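Workshop notebook: paste trials, Hostlow ledgers
2024-02-11 | Rajitha Majumder
2 min read
Print | E-mail

Entry opened at the start of the second week of trials. The purpose remains to settle on one adhesive for spine linings and hinge repairs before treatment of the Sultana series begins in March. The series runs to 2,565 leaves, and a change of paste partway through would be difficult to justify in the treatment record.

Wheat starch paste was cooked from the stock jar, sieved twice, and left covered overnight. It was then let down with deionized water to the consistency of light cream. The Adix blend was prepared from the new packet according to its leaflet. It thickened faster than expected and had to be sieved again before it would brush out without lumps. Both were applied to strips of the heavier repair tissue and laid on blank offcuts of ledger paper. Strips are numbered in pencil on the reverse.
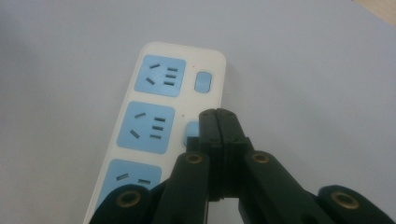 Murray Kerslake remarked that the offcuts are taken from the end of one volume, where the sizing is weakest, and that results on them will flatter any paste tried. The objection is accepted. A further set will be cut from the waste sheets found in the box with volume two, subject to written approval from Hostlow.

Peel results so far are as follows. Starch paste held well at the hinge and released with light moisture. The Adix strips held more firmly but left a slight sheen on the surface, visible in raking light. Cockling was noted on two starch strips - both had been brushed too wet and pressed late. They are kept in the folder and marked as faulty work. No conclusion should be drawn from them.

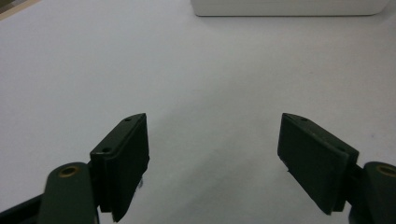

How long should the strips remain under weight before the peel test? Overnight between blotters, with the blotters changed once after the first hour. Anything shorter gave uneven readings last week.

The Noto tissue has been delivered in the lighter weight only. It is suitable for tears in the text area but is too thin for the hinges, and the order has been queried. Until the matter is resolved, hinge trials will continue on the old stock, of which up to 12 sheets may be used. Please enter each sheet on the inside cover of this book when it is taken.
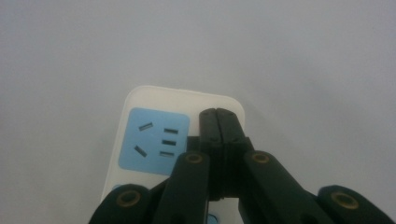

White power strip, upper end.

Outstanding: second set of offcuts; surface pH of the Adix strips after a week in the folder; return of the borrowed bone folder to the upstairs bench. The starch paste in the small jar should be discarded on Tuesday, whatever its appearance.

R.M.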